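# Writing a Good-Practice Sheet for Hand-Held Gripper Work

Jiahui Du and Joar Boström, 2023-08-31

When we began in June we thought the rules would be the easy part of the project, and that we could borrow most of them from the robot cell down the corridor.

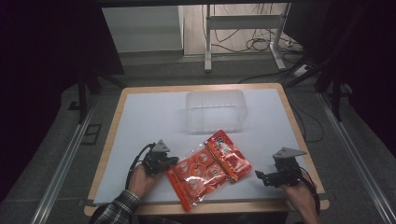 Our supervisor, Thérèse Gosselin, very kindly let us find out for ourselves how wrong that was! The cell rules are nearly all about keeping people away from a moving arm, and with hand-held grippers the person is right there, holding one in each hand, so we had to start again from a blank page (and rather a lot of tea).

We read through the log sheets for 168 sessions and noted every remark about cables, sore wrists or a table that had been nudged. Cables won by a long way.

## What we propose

- Lead gripper cables away from the work, with enough slack for a full reach.
- Clear the table of everything except the items for the task.
- Keep fingers behind the jaws, even when a packet slips.
- Change operator whenever either of you asks, without discussion.

Vimala Pisharody tried the draft with two new students and found the third rule hard to remember once they were concentrating, so we have moved it to the top of the printed sheet. Isabelle Fortin would still like a line about sleeves, and we haven't agreed on the wording yet.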